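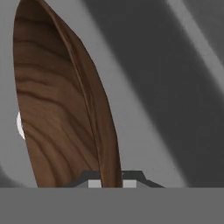 From: Stepan Stetsiuk
To: club-sim list
Date: 07/06/2026
Subject: Re: [club-sim] wrist view blocked once the wooden part is held

On the wrist view problem, replies inline.

> I have the Trivach scene running with the new wooden part. The
> grasp is fine as far as I can tell, but once the part is upright
> between the pads it takes up most of the left and middle of the
> wrist view, right up to the top. The white object behind it is
> reduced to a thin crescent. My detector wants the whole outline
> and returns nothing. Do I move the camera or shrink the part?

Neither for now. The camera mount is fixed in the club rules and has to match the one on the real arm. The mesh is the size Drindutau gave us, and if we scale it the grasp widths in the config no longer mean anything.

The white rim shows about halfway up the left side of the wood. There is enough contrast between it and the brown grain to threshold on, but a crescent that thin will not give you a centre. Take the position of the white object before you close the gripper and keep it in the task state. The tracker in Ambrosio already has a slot for this (last_seen). It is cleared on every grasp event, which I think is a bug left over from the bin task. Remove that line and see what you get.

> Also the right half goes dark. Is that my light or the renderer?

It looks like a shadow with soft edges, so I would start with the light. Switch the lamps off one at a time and render the same step each time. If the dark area stays put with every lamp off, send me the scene file. Please don't raise the ambient level to hide it. Zimomach did that last year and their colour thresholds were useless on the real table.

> How many runs do you want before I merge?

100 with the fixed seed list, then another 100 with random start poses. Log the failures separately. In my last batch the total was 2,327 steps before the first dropped part, but that was with the old friction value, so don't compare against it.

Other points on your branch:

The grain texture is too large a file for the club laptops. Halve it. The wavy lines across the wide part will still be visible, and nothing in the detector depends on them.

Crop the flat grey band of the gripper housing along the bottom of the wrist view before you pass the picture to the detector. It is the bottom sixth or so. Leave the pads in. I use them to check which side of the stem has slipped.

The depth output is still saved in the wrong units. Somebody raised this in August and the ticket is open with no owner. I can take it if you do the crop.

I will be in the lab for 2 hours on club night and can go through the tracker code then. Otherwise post the diff to the list.

Stepan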